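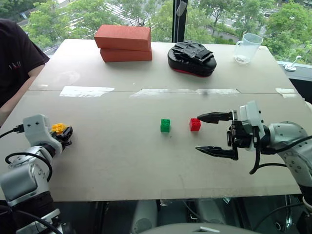
Flurkance 511 Work Surface Panel

Matte tabletop panel for benches, assembly tables and inspection stations. The 511 replaces the Flurkance 500 and fits the same steel frames without drilling new holes.

Construction

The panel has a dense composite core with a low-gloss face on both sides. Edges are sealed at the factory. Panels cut on site must be sealed with Nanum edge compound before use. Unsealed cuts are not covered by the warranty.

Surface

The face is finished to limit glare under overhead lighting. It can be cleaned with warm water and mild soap, or with isopropyl alcohol on a lint-free cloth. Do not use abrasive pads, acetone or wax polish. Polish leaves a film that shows up as shiny patches and weakens the grip of adhesive tape.

Pencil marks wipe off. Solvent-based marker should be removed the same day.

Specifications

Thickness: 2 cm
Width: 82 cm
Length: cut to order
Edge profile: square, lightly eased
Faces: matte, both sides
Use: indoor, dry areas only

Mounting

Set the panel on the frame with the factory label facing down. Start all screws by hand, then tighten from the center outward. Leave a small gap between the panel and any wall. Two panels may be joined end to end with the Irine splice plate, sold separately. The joint must sit over a cross member.

The older Flurkance 500 clamp kit fits the 511. The 500 edge trim does not, as the profile has changed.

Storage

Store panels flat, face to face, with the supplied paper between them. Panels left standing on edge for long periods may bow. Let them rest in the room where they will be installed overnight before mounting.

Ordering

Panels are cut and packed at the Ansah warehouse. Give the finished length and the frame type with each order. Cut panels cannot be returned. Orders placed in August ship in September because of the yearly saw service.

Related items

Nanum edge compound
Irine splice plate
Flurkance 500 clamp kit
Flurkance 511 edge trim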